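Rain gauge and backyard station don't agree, which one do I trust?

Posted in Home Weather Stations
5 replies hidden, show all

Iraklis Koutsoukos

Hi all. Long time reader, first post. I have a Flekeck station on a pole behind the garage, the all-in-one kind with the little tipping spoon for rain. Also a plain plastic tube gauge on a fence post that I read every morning with my coffee. Through spring they were close enough. Since August they are not close at all. Tube says 0.62, station says 0.41. Tube says 1.10, station says 0.70. Always the station reading low, never the other way.

Wind seems fine. Temperature seems fine, maybe a bit warm in the afternoon but it's near the driveway so I expected that.

Things I tried: new batteries, rebooted the console, moved the tube gauge about one fence post over in case the maple was dripping in it. No change. My neighbor says electronic is always more accurate and I should throw out the tube. I don't think so but I can't say why.

I upload the numbers and somebody emailed me that my station is flagged for low rain. So now I'm a little embarassed. Is the sensor dying? Do I buy a new one? The rain part alone isn't sold seperately as far as I can tell.

Heike Thiele

Trust the tube. Sorry to the neighbor.

A tube is a hole of known size with a ruler on it. Not much to go wrong. Check for a crack, check it's straight up and down, done. The tipping kind has moving parts and it counts tips. Anything that slows water on the way to the spoon, or makes the spoon heavy or sticky, and your total goes off.

Low all the time and worse since late summer = dirt, nine times out of ten. Spider web, maple seeds, pollen paste, bird stuff. Take the funnel off. Look down in there with a flashlight. Mine had a wasp's nest the size of a walnut and was still reporting about half the rain, so don't assume it has to be fully plugged.

Cleaning: warm water, drop of dish soap, soft brush or an old toothbrush. No oil on the pivot!! People do this, it collects dust and you're back where you started. Rinse, let it dry, put it back.

Then check the pole with a level. Both directions. Poles move after a wet spring. If the base tilts, one side of the spoon fills more than it should before it goes over, and you lose rain that way too.

Also heavy rain. In a real downpour the water keeps coming while the spoon is swinging and some isn't counted. So the bigger the storm the bigger the miss. Your numbers are low by a similar share both times though so I still say dirt or tilt.

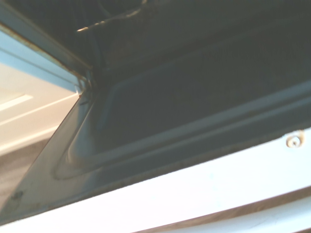 Fouad Boutros

Agree with most of the above, adding the test because nobody mentioned it and it takes half an hour.

Don't dump a glass of water in the top. It'll read way low and tell you nothing. You want it slow. I use a paper cup with a pin hole in the bottom, set over the funnel. Measure the water first with a kitchen syringe or a scale. Let it drip through, half an hour or longer. Write down what the console says before and after.

What it should say depends on the funnel opening. Measure across the inside of the rim, work out the area, divide the volume by the area. Keep your units straight, I did mine in cm and then compared it to inches and panicked for a whole evening.

Do it three times. If all three come out low by the same share, and it's clean and level, then look in the console menu for a rain calibration or rain factor setting. Some have it, some hide it two menus down. Change it a little, run the cup again. If the three runs are all over the place then it's a sticky pivot or a bad switch and no setting will fix that.

Turn off your upload while you do this or you will send a fake flood to the map. Ask me how I know.

On the warm afternoons, driveway plus garage wall will do that. Grass under it and some distance from the building is better but not everyone has the yard. I wouldn't move it till the rain thing is sorted, one change at a time or you won't know what helped.

Carmela Nieto

had the same w/ mine. was a leaf. a single leaf. I'd allready ordered the new one

Iraklis Koutsoukos

Update 04/12/2020. Funnel had a plug of maple fuzz and a web under it, and the pole leans toward the garage, bubble almost all the way over. Cleaned it, shimmed the bracket. Cup test is now within a few percent on all three runs. Waiting on a proper rain to compare with the tube. Thanks Heike and Fouad, not buying anything for now.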